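The Case for One Tape Drawer

Most shared work areas I have been in keep tape the way people keep batteries. A roll lives on a windowsill, two more are in a box with the extension cords, and the good duct tape is wherever the last person put it down. I think tape should have one drawer, a deep one, at counter height, and nothing else should go in it.

Our building on Lotano Street has come close. The drawer is under the butcher-block counter, and most of the tape is in it.
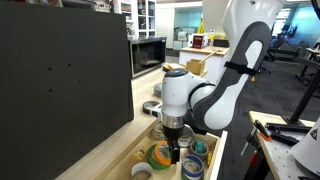
Issue 723

Green, orange, gray, tan, and a blue and white striped roll all share the space. They are not sorted, and I don't think they need to be. Color does that work. If I want the green roll I look for green. Dividers would only fit one size of roll, and tape comes in too many sizes for that. The Dönmez catalog sells a divided insert for 300 dollars. We tried one in July and took it out after 7 days.

My complaint is with what else gets in. Wires and cords are the worst of it. A cord wraps itself through the core of a roll, and then you lift both when you wanted one. Cords should hang on a hook. Small loose parts should go in the tool chest, where the drawers are shallow and have long handles. 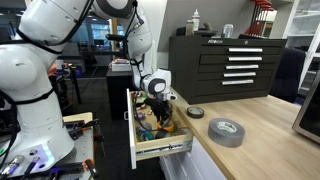 Rolls on the counter

I am less strict about this than some people in the building. A roll left on the counter is at least visible. The duct tape gets used more than anything else at Tanon, and I can live with it sitting out during a job. At the end of the day it should go back in. A counter that holds two rolls at night will hold a stack of mail by morning.

Stacking is fine too. A smaller roll on top of a big one saves room, and you can still see both. 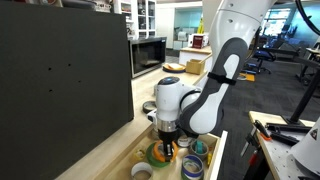
Orange on green, in the drawer under the counter.

The Kosta annex is getting new cabinets, and the plan shows no drawer for tape. I would like one added before the order goes in.

Posted 10/29/26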